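Koltus grip-slip fault

The Koltus grip-slip fault was a defect in the Koltus two-finger gripper, made by Donelis, that caused the fingers to open slightly while holding a light object. It was traced to the linkage pins and reported publicly on 25 Jan 2025.

12 shares
4 comments

Background

Donelis sold the Koltus in a motor-driven version for robot arms and a hand-held version for recording grasps. Both used the same fingers, pins and replaceable pads. Packaged food was a common test load, as foil and film wrappers are slick and crush easily.

The fault

Operators at the Lavum packing plant found that sealed packets were dropping out of the motor-driven gripper partway through a move. The controller logged each of these as a completed pick. A review of 1453 picks found 300 drops, most of them with foil packets lifted by the long sides. One drop jammed a conveyor and stopped the line for six hours. There were no injuries.

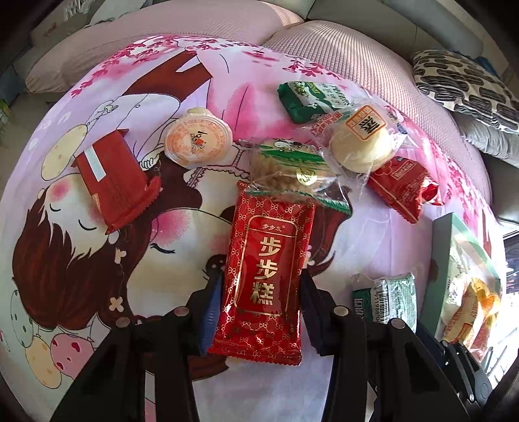

Hagos Ayele wrote in reply to the report that the pins were only half of the problem, and that a controller that records a dropped packet as a good pick would have hidden any other fault just as well. He asked for the finger position to be checked again before each release.

Cause

Tests at the Seyoum laboratory showed that the pin holes in the linkages had worn oval. The play let the finger tips spread under load while the motor position stayed the same, so the controller had no sign of the change. Pad wear was ruled out after new pads gave the same result.

Response

Donelis replaced the pins with a wider type in May and changed the software to compare motor current before and after each move. Owners of the hand-held version were sent four new pins and a gauge for checking the holes. Grippers with holes beyond the gauge limit were taken back for new linkages.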